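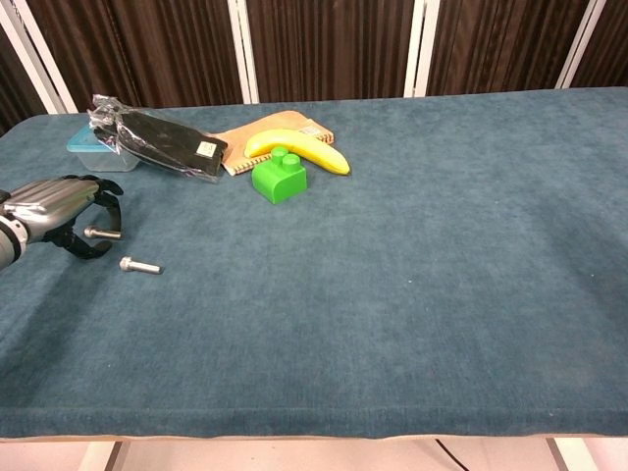

What is a hex bolt?

A hex bolt is a threaded fastener with a six-sided head, turned with a wrench or socket. It passes through holes in the parts being joined and is held by a nut, or it screws into a threaded hole in one of the parts.

Parts of a bolt

The head gives the wrench something to grip and spreads the load over the surface beneath it. The shank is the long part below the head. On some bolts it is threaded for its full length, and on others there is a smooth section, called the grip, between the head and the threads. The grip is useful where the bolt carries a sideways load, as a smooth shank is stronger in shear than a threaded one of the same size.

Size and thread

Metric bolts are named by the outside diameter of the thread, the pitch and the length. An M12 bolt has a nominal diameter of 12 millimeters. Pitch is the distance from one thread to the next. Length on a hex bolt is measured from the underside of the head to the tip, so the head is left out. Inch bolts give the number of threads per inch in place of the pitch.

Coarse threads are quicker to assemble and put up with dirt and small nicks. Fine threads allow closer adjustment and are common in machinery. The two do not mix, and a bolt that binds after 2 turns by hand should be backed out and checked against the nut.

Materials and finish

Most hex bolts are made of carbon or alloy steel. Zinc plating slows rust indoors and in mild weather. Hot-dip galvanizing leaves a thicker, duller coat and is used on fences, docks and utility poles - nuts for these bolts are usually tapped oversize to make room for it. Stainless steel resists corrosion well but can seize when tightened dry, a fault known as galling.

Tightening

Turning the nut stretches the bolt slightly, and the stretch clamps the parts together. This clamping force is called preload. Too little lets the joint slip or work loose under vibration, and too much can strip the threads or snap the shank. A torque wrench gives an indirect measure of preload, as much of the effort goes into overcoming friction. Oil on the threads changes the result.

Local manufacture

Bolt making was once a leading trade in Tresbridge, where the Whitelaw works forged heads by hand before changing to cold heading machines. At its height the works had 883 employees and listed 158 patterns of bolt in its catalog. Much of its output went into farm equipment and railroad cars. The forge building still stands beside the river and is now used for storage.

See also: Carriage bolt, Lag screw, Lock washer, Thread pitch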